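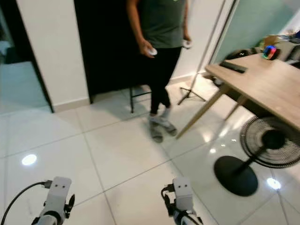
Questions people have sent me about the Braltent open day in Flondmont, with my answers. I went in September, I paid my own fare, and I'm not connected with the firm. If you want the keen version, they have a leaflet.

## Did you see a robot do housework?

I saw a robot with two arms move crockery on a table. Whether you call that housework depends on how generous you feel. It picked up a cup by the rim, waited, and put it down a short way along. The people next to me clapped. I've seen a toddler do it quicker, though the toddler dropped it.

## Was it working by itself?

For most of the visit, no. A person with a white controller in each hand was driving the arms, and the grippers opened and closed when that person wanted them to. Braltent calls this "teaching". Clotilde Maillard, who ran the afternoon session, was quite open about it when I asked. The leaflet is a good deal less open, and I think plenty of visitors went home believing they had watched a machine make up its own mind.

There was one stretch where we were told it was running alone. I had no way of checking that from where I stood, and neither did anyone else.

## What is all the teaching for?

The firm records the driven sessions and uses them to train the software. Clotilde told us they have 2,000 recordings of table tasks so far. I asked how many of those were any good and was told they were "still sorting". I'd want that number before the other one.

## Can it handle cups and plates without breaking them?

Nothing got broken while I was there, for what that's worth. The session is short and the pace is very slow.

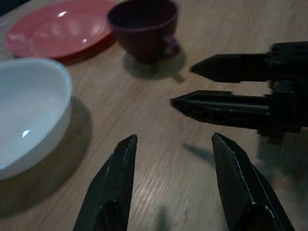
The fingers are pointed and stiff, and I did wonder how they would get on with a thin saucer lying flat on wood. I asked to see one lifted from flat. We got a cup again. A cup stands up and has a rim to get hold of, so it is the kinder choice if you're giving a demonstration.

## How fast is it?

I timed one go at clearing three things to the side of the table: 22 minutes, counting two stops to start over. Borislav Trajkovski, the engineer on the day, said the arms can go much faster and are held back for safety. That may well be true. I can only report the speed I saw.

## Does it wash up, or wipe the table?

I saw no washing up at all. Wiping was promised on the sign by the door as "Bustos", the name they give to their cleaning routine. When I asked about it, I was told it wasn't ready to be shown. It's still on the sign, as far as I know.

## Is it just a tidy table set up for visitors?

I went in expecting that and I'll give them some credit. The table had ordinary kitchen mess on it at least part of the time, and the arms had to work over things that had nothing to do with the task. 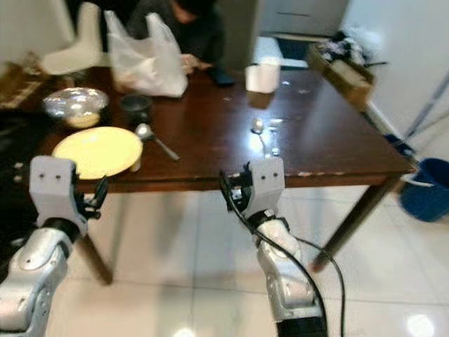
*Both arms at the table, with a yellow plate, a spoon and a white plastic bag behind.*

What I'd still like to see is the same job on a table Braltent hasn't had a hand in. I offered mine. Borislav laughed and wrote down my address, and I haven't heard from them -- the offer stands.

## How many people are let in?

Some 18 to a session when I went. You stand the whole time, and if you're short, get near the front early. Questions come at the end and they do run out of time, so put yours first if it's an awkward one.

## Is it safe to take children?

You'll be asked to keep back from the arms and I'd take that seriously. Mine would have been bored after five minutes. Older ones who like taking things apart might get more from it, especially if they can corner Borislav.

## Can I buy one?

No. There is no price and no date. There is a form for "early homes", and I'd read it to the end before signing, as it asks for permission to record inside your kitchen.

## Is there another open day?

Grorndale is next, I'm told, in a bigger room and with the same programme. I'll go if they show the wiping.

## So was it worth the trip?

If you live nearby, yes. It was interesting to watch the arms close up, and the staff answered most things straight when pushed. I wouldn't cross the country for it. Wear comfortable shoes, and ask who is driving.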